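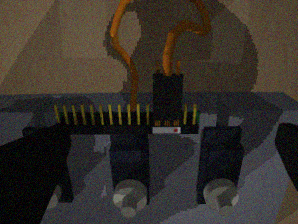

Pin Headers and Jumpers: Frequently Asked Questions

Which pitch do Hemby boards use?
All current boards use 2.54 mm headers. The older Darnden carrier used 2.00 mm, and its cables do not fit.

Can I straighten a bent pin?
Usually, once. Grip the pin near its base with flat-nose pliers and move it slowly in one direction. A pin that has been bent back and forth should be replaced.

What iron temperature should I use to replace a header?
Set 350 °C for leaded solder and 370 °C for lead-free. Clip the plastic body apart first and remove the pins one at a time.

Do you sell right-angle headers?
Yes, as part 1138. The pins turn 90 degrees and the board footprint is the same as for the straight version, part 1942.

How do I find pin 1?
Look for the square pad on the underside of the board. Silkscreen arrows are missing on revision A.

Can I plug in a cable with the power on?
No. Disconnect the supply and wait for the power LED to go out.

My header has more positions than the cable. Is that a problem?
No, provided pin 1 lines up. Check the pinout sheet before applying power.

Who handles returns?
Write to Leen Tannous at the parts desk. Include the order number and the board revision.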